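Chapter 6
Inside the Desktop Computer 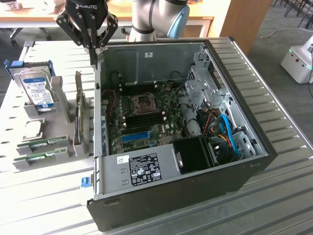 Department of Computer Support and Repair, Greenberg Technical College

A desktop computer is easiest to work on when it is lying on its side with the side panel off. The motherboard then faces up, and most of the parts can be reached from above. In the opening photo the processor socket is empty, and so are the four black memory slots next to it. The long blue slot is for an expansion card.

This chapter covers the board, the power supply and the drive cage, in that order. By the end of it you should be able to name each part, trace a cable from one end to the other, and fit a processor and memory without help. Allow two lab periods for the practical work – three if your group is sharing a case.

Before you start, shut the computer down, unplug the power cord and put on a wrist strap. Leave the power supply closed at all times. Its capacitors can hold a charge after the cord is out.

An empty socket needs special care. Keep your fingers and tools away from the contacts, and close the frame only when the processor is seated.

Words to learn
chassis, drive cage, expansion slot, fan shroud, retention frame, SATA cable

The lab sheets for this chapter were written by Miłosz Kaczorowski and begin on page 126. Answers to the review problems are on page 188.

6.1 The Motherboard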